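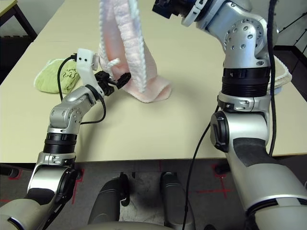
A Tuesday at the Ridach towel mill

I've been buying towels for our little guest house for years without giving a thought to how they get made, so when my friend Narendra Katiyar said the Ridach mill was doing a visitors' day in June and did I want his spare ticket, I said yes before he'd finished the sentence. It's a long drive for us. We set off at six with a flask and a bag of cheese rolls and still managed to miss the first turning, and then the second one too (my fault, I was talking).

You park in the field behind the dye house and walk up past the old boiler chimney. There's a sign-in desk, a pair of foam earplugs each and a paper map that I folded wrong straight away and never got flat again. Our group was led by a retired loom fitter who'd started there at sixteen and had a voice that could cut through anything, which is just as well.

The weaving shed

Oh, the noise! I'd been warned, and I still jumped when the door opened. Terry is woven with two sets of lengthwise threads, one held tight and one kept slack, and the slack one gets pushed up into loops as the cloth is beaten together. I'd always thought the loops were added afterwards, like tufts on a rug. Narendra had thought the same, though he denied it over lunch.

The oldest loom still standing is a Bozsik, painted dark green, number 333 on a brass plate. They run it twice a day for visitors and the fitter clearly loves it more than the newer ones. It makes a lovely galloping sort of sound. The modern looms just roar.

We were shown a roll of undyed cloth straight off the machine and it felt surprisingly rough, a bit like a doormat. All the softness comes later, with washing and tumbling. I asked about fabric softener and got a proper telling-off. It coats the loops and they stop drinking up water, so that's my cupboard getting cleared out.

Dyeing and finishing

The dye house was hot and smelled of wet wool, even though there's no wool in it. The pale colours are the hardest to get right, apparently - a pink that's a shade off in one batch shows up the moment you put it beside another. They check under three different lamps. I liked the soft pinks and greens best, Narendra wanted everything navy.

Edges get done last. A plain hem is quickest, a fringe takes longer, and anything fluffy sewn round the outside has to be fed through slowly by hand. 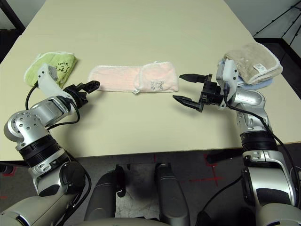

Lunch and the shop

The canteen does a very decent leek and potato soup and a slab of bread pudding you could build with. The shop is called Pendolo and it's in the old wages office, with the little hatch still in the wall. Seconds are in the back room, sold by weight. I came out with bath sheets, hand towels and a bath mat I hadn't known I wanted. Narendra bought one flannel. One! After all that driving.

If you go, get to the seconds room before lunch. By the time we'd finished our pudding the good hand towels had been well picked over, and people were guarding their baskets.

The Plukano bus from the station stops at the gate, so you could easily do it without a car. I'd wear flat shoes as the shed floor is uneven, and leave your big coat behind.

I've had a few messages since I mentioned the trip, mostly about looking after the things once you've got them home.

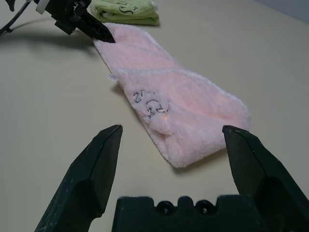 How should you wash new towels the first time?

Wash them on their own in warm water before you use them, with a little less detergent than usual and no softener. Give them a good shake before they go on the line or in the dryer, which helps the loops stand up. Expect a fair bit of fluff for the first few washes, so empty the dryer filter each time.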